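Manual de instalación y uso
Botska 725. Placa de inducción de encimera
Fabricante: Renton. Distribución y servicio técnico: Cirkia

4. Preparación de la encimera

4.1 Requisitos previos

La placa se suministra para montaje encastrado en superficies horizontales. El material debe resistir de forma continua la temperatura indicada en la etiqueta del embalaje. Los cantos del hueco deben quedar sellados antes de colocar el aparato.

Compruebe los siguientes puntos antes de cortar:

1. La encimera está nivelada en ambos sentidos.
2. El mueble inferior no tiene travesaños en la zona de corte.
3. La toma de corriente es accesible una vez montado el aparato.
4. Existe una abertura de ventilación en la parte posterior del mueble.

PRECAUCIÓN: No apoye la placa sobre el cristal durante la preparación. Colóquela sobre su embalaje, con la cara de vidrio hacia arriba.

4.2 Superficies lacadas o de color claro

Las superficies blancas mates muestran con facilidad las marcas de lápiz y los restos de sellador. Trace las líneas de corte sobre cinta de carrocero y retírela al terminar, tirando en ángulo bajo.
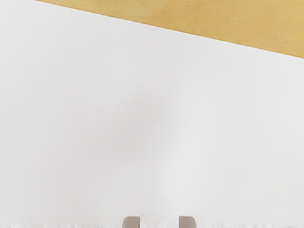
Si se utiliza sierra de calar, monte una hoja de dentado inverso y proteja la base de la herramienta con fieltro. Realice primero los taladros de las esquinas. No fuerce el avance de la hoja. Aspire el polvo antes de aplicar el sellador y deje secar el tiempo indicado por el fabricante del producto.

Nota: en encimeras de resina compacta, el radio de las esquinas interiores es obligatorio. Un ángulo vivo puede originar fisuras. Consulte la plantilla Sorensen incluida en la bolsa de accesorios.

4.3 Superficies de madera

1. Marque el contorno con la plantilla, respetando las distancias mínimas a la pared y a los muebles altos.
2. Taladre las esquinas y corte siguiendo la línea exterior.
3. Lije los cantos en el sentido de la veta.
4. Aplique dos capas de barniz resistente al calor en todo el canto. La segunda capa se aplica con la primera completamente seca.
5. Pegue la cinta de aluminio suministrada en el perímetro interior del hueco, sin pliegues ni interrupciones.
6. Pase un paño seco por la superficie y compruebe que no quedan astillas en el borde superior.
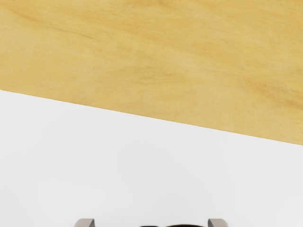

4.4 Colocación de la placa

1. Pegue la junta de estanqueidad en la cara inferior del marco. Los extremos deben tocarse sin solaparse.
2. Introduzca el cable por el hueco y condúzcalo hacia la toma. El cable no debe tocar la carcasa inferior.
3. Baje la placa centrada. No la arrastre una vez que la junta haya hecho contacto.
4. Fije las grapas desde abajo, apretando de forma alterna.
5. Verifique que el marco asienta en todo el perímetro.

PRECAUCIÓN: No utilice silicona entre el marco y la encimera. Dificulta el desmontaje y anula la garantía sobre el cristal.

5. Conexión eléctrica

La conexión debe realizarla un instalador autorizado. La tensión nominal es de 225 V y la potencia máxima de 4.000 W. Si la línea disponible no admite dicha potencia, active el límite de 2.000 W antes del primer uso:

1. Desconecte la placa de la red y espere a que se apague el indicador.
2. Restablezca la alimentación.
3. Mantenga pulsadas a la vez las teclas de bloqueo y temporizador hasta oír una señal doble.
4. Seleccione el valor con la tecla +.
5. Confirme con la tecla de bloqueo.

Nota: el límite se conserva tras un corte de corriente. Con el límite activo, la función de calentamiento rápido solo está disponible en una zona.

6. Comprobación final

Coloque un recipiente apto con agua en cada zona y enciéndalas de una en una a nivel medio. El ventilador puede seguir en marcha tras el apagado. Si aparece el código de recipiente no detectado, céntrelo sobre la zona y repita la prueba.

Mantenga despejado el espacio de trabajo contiguo a la placa. No deje objetos metálicos sobre el cristal y no guarde aerosoles en el cajón inferior.
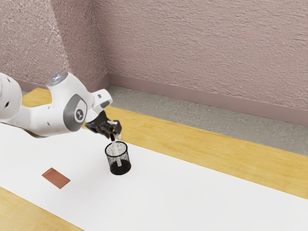

Fig. 3. Brazo robótico blanco sobre un tablero.

Conserve la plantilla y la factura de compra. El servicio técnico Cirkia solicitará el número de serie, impreso en la cara inferior de la carcasa y repetido en la etiqueta adhesiva de la contraportada. Anótelo antes de encastrar el aparato.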